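Projects > Student Reports > Applied Technology > Kitchen Chores

We use cookies to remember your settings. Accept | Manage preferences

Can a machine clear up after breakfast yet?
Project report by Bongani Mnguni
Submitted 2024-01-10

1. What I wanted to find out

My question was whether a two-armed robot can do an ordinary kitchen chore well enough that a person would leave it to get on with the job. I picked clearing up because everyone in my household has an opinion on it. All of the work was done in simulation, using the Trekau kitchen, so no crockery was harmed and no money was spent on repairs.

The task was to move a plate with food on it from one part of the counter to another. The counter is white marble, and the plate carries a tomato and a croissant. A run counted as a pass only if both items were still on the plate at the end. 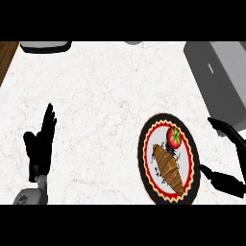

I started in October with runs where I steered the arms myself. This was harder than I expected. Judging depth from a single view is tiring, and I kept closing the fingers too early. After that I trained a controller on 2,000 recorded attempts and let it run without me.

2. What went well

Reaching was the strong point. The controller learned to bring the right hand in from the side at a sensible height, and it kept the left hand away from the plate until it was needed. It also coped when I changed the colour of the walls, which had upset an earlier version called Balel.

3. What went badly

Gripping the rim was the weak point. A plate is wide, low and smooth, and the fingers have to get under the edge before they can lift it. Most failed runs ended with the plate pushed along the counter. When it did leave the surface it often tilted, and the tomato rolled off. The croissant stayed put more often – I put this down to its shape.

Speed was the other problem. The best pass took 4 minutes. My sister does the same job in 5 seconds, including a complaint.
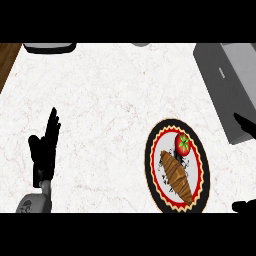 4. Could a household use it?

Not for this chore. A person would have to stand by and watch, and at that point they may as well carry the plate. I think a shop floor is a better place to begin, where the trays are all one size and sit in the same spot every time. The Ljungberg trays I modelled for comparison have raised handles, and the controller lifted them with far fewer drops.

Simulation also leaves things out. Marble in the model has one friction value all over, and a real counter has damp patches and jam on it.

5. Next steps

I would like to try a scoop attachment, and a second view from above the plate. I would also score partial success, as pass or fail hid a lot of small improvements.

Related reports
Folding tea towels with one arm
Shelf stacking at the Andivside store: a time study
Do robot vacuums save any labour?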